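3.2 Objects left on shared tables

The second part of our study looks at the tables on which household objects stay for a while between two uses. In the first part we asked people where a thing belongs. In this part we were interested in the time when it does not belong anywhere yet. A cup was used and was not carried to the sink. A spoon was taken from the drawer and then the meal was delayed. We call these objects "resting objects", following the word that was used by Saskia Hapeta in the pilot interviews at Murcombe.

We collected 114 table records from the two sites, Murcombe and Trandbridge. Each record consists of one photograph and one short note by the person who made it. The note was limited to 400 characters, because in the pilot the long notes were mostly about the day of the writer and only little about the table. Records in which the table was already set for a meal were removed before the coding. Coding was done by two of the authors separately, and the cases of disagreement were discussed with Denise Horrocks, who did not take part in the collection.

We use this site's cookies to remember your reading preferences. By continuing you agree to our cookie notice. Accept / Manage settings

For every record we coded three properties: the kind of the object, what it stands or lies on, and whether it is in contact with another object. The second property needs some explanation. Many authors treat the table surface as the only support (see for example the discussion of "flat storage" in Section 2). In our material this was too simple, as small objects are often put on something soft or on something that is easy to wash. We therefore separated direct support, when the object touches the table, and mediated support, when there is a cloth, a napkin, a plate or a tray in between.

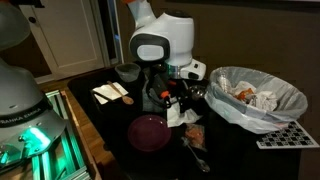
Figure 4. Table record with a case of mediated support.

Mediated support was coded also when the layer in between was very light. It was enough that the layer was placed under the object and that the object would touch the table without it. We did not ask if the layer was put there for this purpose, as this cannot be decided from a photograph. In Figure 4 the wooden spoon lies diagonally across a folded paper napkin and is coded as mediated, while the small gray cup behind the napkin is coded as direct. The two codes are given in the same record, and this was the reason to code the objects and not the whole table. A folded napkin was counted as one layer, independent of how many times it was folded.

Long objects made more difficulty than the compact ones. A spoon may have its bowl on the napkin and its handle on the table, and then both kinds of support are present. After some discussion we decided that the bowl is decisive, because it is the part that touches the food. Declan Trevaskis proposed to use a third code for such cases. We tried it on 10 records, but the coders did not agree better than before and the third code was given up.

The third property, contact with another object, was coded only between objects of use. A napkin is not an object of use in this sense when something is lying on it. When it is alone on the table, it is coded like the others. We are aware that this rule makes the napkin change its category from one record to the next, and we come back to this problem in Section 5.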